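Somlow two-finger gripper with wrist camera: a review from the side of the budget

Category: Grippers and end tools
Used for: four months, on a small tabletop arm
Price paid: 900 dollars, without shipping
Bought from: Cliltach, online store

I am responsible for the equipment list in a small workshop in Lindsay. We prepare sample tasks for customers who think about a robot for light sorting and packing, and want to see their own kind of object being handled before they spend money. We already had an arm. What we did not have was a good gripper for thin things. The old one was made for boxes, and with a pencil it was hopeless.

Most reviews I found before buying were written by people who like the programming part. They were useful for me, but they did not say what I needed to know, which was how much the thing will cost after it is paid for. So I try to write this one for the person who must fill in the purchase form.

What is in the price

For 900 dollars you receive the gripper, one pair of black fingers already mounted, the small camera with its bracket, a cable, and a mounting plate. The plate fits a common pattern of holes, but it did not fit our arm. Please check this before you order. The drawing of the plate is on the product page, at the very bottom, and I did not scroll so far. We had to buy an adapter from Clastulero, the maker of our arm, and it came later than the gripper itself. For those days the gripper was sitting in its box and I was explaining to my colleagues why.

The power supply is not included. This is written in the manual, but the manual you get only after buying. If your arm gives power at the wrist, you are fine. If not, put one more line in your budget.

I also ordered 2 spare pairs of fingers together with the gripper, and I recommend to do the same. When they are in the same order, there is no second shipping cost, and for small parts the shipping can be more than the part.

Delivery

Cliltach promised 14 days and the parcel arrived on the last of them. Packing was good, with foam cut for every piece. The invoice had a wrong address and it was corrected quickly after one email. I have nothing bad to say about the store, only that the order status page showed "in preparation" until the parcel was already at our door. If you plan a demonstration for a customer, do not plan it for the same week as the delivery. I did this once with another machine and I will not do it again.

The work we bought it for

The first customer who asked for a demonstration sells school and office supplies. Their people fill small sets by hand: a pencil, some markers, maybe a glue stick. They wanted to know if a small arm can pick such things when they lie flat on a table, and also when they stand upright. It sounds like an easy question. For a gripper it is close to the worst case, I think. The objects are long, narrow, smooth, and every one has a different thickness.

For the table we use a gray cloth with a grid of thin white lines. We put the writing tools side by side with a little space between them, and the arm takes them from there.

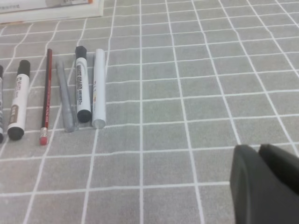
A cheap gripper usually has one closing force, or two if you are lucky. The Somlow lets you set the force for every grasp, and this is the main thing you pay for. With a wide marker you can close strongly. With a pencil you should close more softly, otherwise it turns between the fingers and you lift it at an angle. We needed several afternoons to find good values. The software has a table of suggested settings by material, but I did not find it helpful, as a painted pencil and an unpainted one are both called "wood" and they do not behave the same in the fingers.

The fingers are wide compared to a pencil. If two markers almost touch each other, there is no room to go down between them, and the arm has to push one of them away or choose another one first. The narrow fingers, sold separately, solve most of this. I would have preferred to have the narrow ones in the box from the beginning. For me this is the biggest mistake in how the product is sold: the camera, which many buyers already have, is included, and the fingers, which many buyers will need, are extra.

About the cloth I want to say something too, although it is not part of the product. A soft surface forgives small errors in height. When the finger tips come down slightly too far, they press in the cloth and do not scratch a table. On the other hand the cloth moves. It makes small folds, and then what was a straight line yesterday is a little curved today. If you use a grid for measuring, fix the cloth on all sides, or buy a hard mat. A cloth costs very little, a mat costs more, and a new pair of fingers costs more than both of them together.

The camera

The camera is mounted at the wrist and looks past the fingers to the work. The view is wide and close, so you always have a piece of the gripper in the corner. I first thought that I had mounted it wrong, and I wrote to support. They answered that it is intended, and now I agree with them: you can see where the fingers are compared to the object, and when something goes wrong you understand it much faster.

Sharpness is acceptable. Large print on a marker is easy to read in the picture, small print is not. Things very near to the fingers look softer than things farther away. If your plan is to read product codes with this camera, you will need a different one, so add it to the budget now and do not hope.

Light was not a problem for us. We have even light from the ceiling, without direct sun. At four in the afternoon in November we simply turned on more lamps.

Upright objects

For the second part of the demonstration we worked with markers and pens standing up, in front of a wall with small speckled tiles. I expected trouble here. Black caps, a silver pen and a pale gray cap are all different for a camera, and a wall with a texture does not make it easier. The camera itself gave us usable pictures, but our own recognition program needed extra training examples for the shiny pen, and this is working time which I had not written in the plan.

The gripping was better than I feared. For an upright marker the arm comes from above or from the side, and both ways are possible with these fingers if the neighbors are not too near. What you must decide is where to hold. If you hold only the cap, you trust the cap. Some caps are tight and some are not, and I ask every customer now to send us the real products and not similar ones.

The round top of the fingers takes more space than you expect when the arm comes from the side. Before you decide how far apart the objects should stand, measure the fingers fully open. We made our first layout from the closed width, and had to make it again. 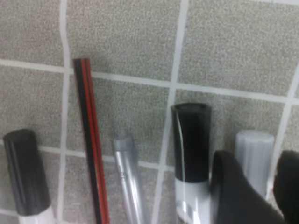
Costs I forgot, so that you do not

Here are the lines which were missing in my first budget:

Adapter plate for the arm, with its own delivery time.
Power supply, if the wrist of your arm has no power.
Narrow fingers, if you work with anything like pens, brushes or cutlery.
Longer cable. The one in the box is good for a small arm and too short for the next size.
Working time for setting the force. I counted it as zero, and it was the largest cost of all.
Working time for training examples, if the objects are shiny or very pale.
A few extra sets of the objects themselves. Markers dry out, and pencils break when the force is set wrong.

I do not write the prices of the extras, as they changed between my first look and my order. Ask for an offer in writing. Cliltach gave us one that stayed valid for a month, and this helped with the approval.

Wear after four months

The rubber surface of the fingers has become smooth at the tips, and we changed the first pair. It takes a small screwdriver and some patience. The motor sounds the same as on the first day. The camera bracket became loose one time, and we noticed it only when all grasps were shifted a little to one side. Now we check the screws every morning before we begin.

Software updates are free, but one of them deleted our saved force settings. Save them in a separate file. The manual mentions this on a page about something else.

Rent, buy, or wait?

Somlow also offers the gripper for rent by the month. If you have one demonstration only and your arm already accepts the plate, I think renting is more reasonable. For a workshop like ours, where the next customer will come with toothbrushes or spoons, buying was right. If you handle mainly boxes, you do not need this gripper, and a simpler one will leave you money for other things.

Good
Force can be set separately for every grasp.
Camera and bracket are included and work with little effort.
Support answered us in clear language, normally on the same day.
Spare parts are easy to find in the store.

Less good
Narrow fingers are not in the box.
Mounting plate did not fit our arm.
Suggested settings are too general.
An update can erase your values.

I would buy it again at this price, with the narrow fingers and the adapter in the same order. Our next purchase is a hard mat for the table, and I have already asked for the written offer.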